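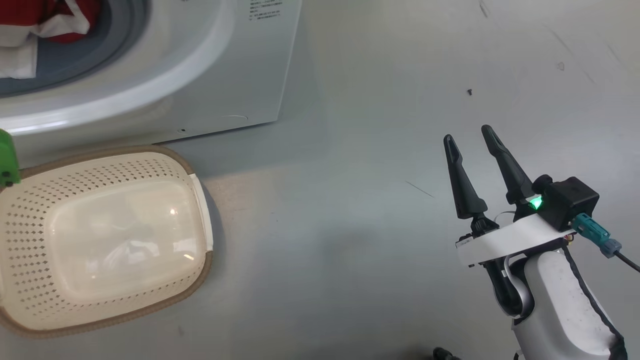
Shoe reviews should be written after the second month. I have bought 2 pairs of Drukau ankle boots in my life, and both times the reviews that sold them to me came from people who had owned theirs for less than a week. "Love them, so comfy, just arrived." That tells me the box was delivered.

Leather changes. A boot that pinches on Friday can be fine by the end of the month, and a boot that feels like a slipper in the store can stretch until your heel lifts with every step. My first pair went that way. I wore them to work through May and by then I needed two pairs of socks to keep them on. The second pair, a half size down, gave me blisters for three weeks and is now the best footwear I own. Neither story would fit in a review written on day one.

The Closow listing for the boot has 1342 reviews. I sorted by newest and read 153 of them before I gave up. Very few mentioned the sole. Hardly any said what the zipper was like after some use, and the zipper is what fails on this style. My friend Larysa Demchenko has had hers replaced, and the repair cost more than I paid for my last sneakers.

I don't blame the buyers. The store sends the email asking for stars two days after delivery, and most people answer it then or never. Stores could send it at sixty days. They would get fewer answers and a lower average, so I understand why they don't want to.

Kurniawati Ngui, who used to sell shoes with me at Karras, disagrees. She thinks early reviews are useful for sizing and color, and that a shopper who wants to know about wear should ask a cobbler. She has a point about sizing. Color I am less sure of, as half the people who bought the "oxblood" seem to have expected brown.

What I would like is a date next to each rating showing how long the person has worn the shoes. Let people come back and change their stars. Mine for the first pair still says five, and the site won't let me edit it.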